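Dental Materials Technician (Wear Testing), Tavadent – Prultberg Laboratory

Reference: PR-55
Department: Materials and Wear
Reports to: Elias Chamoun, Laboratory Manager
Contract: Permanent, full time, after a probation period of three months
Start: March, or by agreement

Tavadent makes resin composites and temporary crown materials for dental practices and dental laboratories. The Prultberg laboratory tests these materials before release and investigates samples returned by customers. The technician in this post will run the wear and polishing program, prepare specimens for the other test benches and keep the records that go with both.

The post is open because the present technician is moving to product registration. A handover period of three weeks is planned, and applicants who cannot start before the end of March should say so in the application, as the handover may need to be rescheduled.

Duties

Prepare disc and bar specimens from light-cured and self-cured materials, including mixing, packing into molds, curing, trimming and wet grinding to the specified finish.

Operate the two-body wear machine and the toothbrush abrasion machine. Change antagonists, refill slurry, log cycle counts and stop a run when a specimen comes loose.

Measure specimens before and after testing with the contact profilometer and the analytical balance. Enter readings in the laboratory database on the same working day.

Check curing lights against the reference radiometer at the start of each week. Lights that read below 1000 mW/cm² are withdrawn from specimen preparation and tagged.

Store aged specimens in water at 37 °C and keep the storage log. Water is changed on the schedule given in the test method, including over holiday periods, when the duty is shared with the mechanical testing bench.

Write short test reports for the Živković product line. A template is supplied. Reports are normally one page of text, one table and one plot, and they are read by people in production who do not work with surface profiles.

Take part in the weekly planning meeting, where machine time is allocated for the following week. Requests from customer returns take priority over development work unless the laboratory manager decides otherwise.
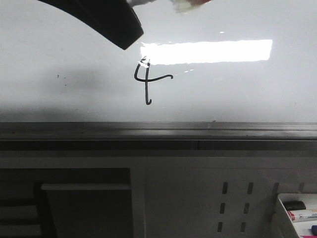
Page last changed: March, by A. Twal

Equipment and methods

The wear machine has eight stations and runs unattended overnight. A standard brushing test is 3000 cycles with a balance reading at the start and the end; longer tests are agreed with the requesting department and may occupy the machine for several weeks. Test methods are kept as numbered work instructions. The technician is expected to work from the current issue and to report errors in it through the change form – handwritten corrections on the bench copy are not accepted.

Data are held in Nudel, the in-house sample database. Each specimen receives a number at the time of molding and keeps it until disposal. Training in Nudel takes two afternoons and no earlier knowledge of databases is needed. Spreadsheet skills are needed, since plots are still made outside the system.

Requirements

A completed vocational qualification or associate degree in dental technology, materials testing, chemistry or a related field. Applicants with a different background and at least two years of laboratory work will be considered.

Practical experience in preparing small specimens by hand. The bars are 2 mm thick, and a bar with a void or a chipped edge is discarded.

Familiarity with calibration records and with the difference between repeatability and reproducibility.

Clear written English. Most of the work instructions exist in English only.

No known allergy to methacrylates. Uncured resin can cause contact dermatitis, and successful applicants have an appointment with the occupational physician before starting. Nitrile gloves suited to the materials in use are provided, along with eye protection for curing work.

The following are useful but are not required: use of a contact or optical profilometer; hardness testing; experience with an audited quality system; basic statistics beyond mean and standard deviation.

Hours and conditions

The working week is 38 hours. Core time is 9:30 a.m. to 3 p.m., and the remaining hours can be placed before or after it. Weekend work is limited to water changes and machine checks, is scheduled a month ahead and is repaid as time off. The bench work is done partly standing and partly seated. The grinding room is noisy when both wheels are running, and hearing protection must be worn there.

Pay follows the company scale for technical staff, with the step set according to qualification and years of relevant work. The scale is sent to all applicants who are invited to interview. Travel costs to the interview are refunded by the cheapest public route. Parking at the Prultberg site is limited, and a space cannot be promised with the post.

How to apply

Send a cover letter, a résumé and copies of certificates as a single PDF through the application form, quoting PR-55. Letters of reference are not needed at this stage. Please state your notice period and the earliest date on which you could start.

Interviews last one hour and are followed by a bench exercise, in which applicants mold and finish three bars from a material supplied by the laboratory and measure their width and thickness with a micrometer. The bars are kept and the readings are repeated by laboratory staff. Lab coats are available on site. Applicants with long hair should bring something to tie it back.

Questions on the technical content of the post go to Elias Chamoun. Questions on the form, the contract or access to the building go to Ayman Twal in personnel – reachable by phone in the mornings until 11:30 a.m. Applications sent by post are accepted but are not returned.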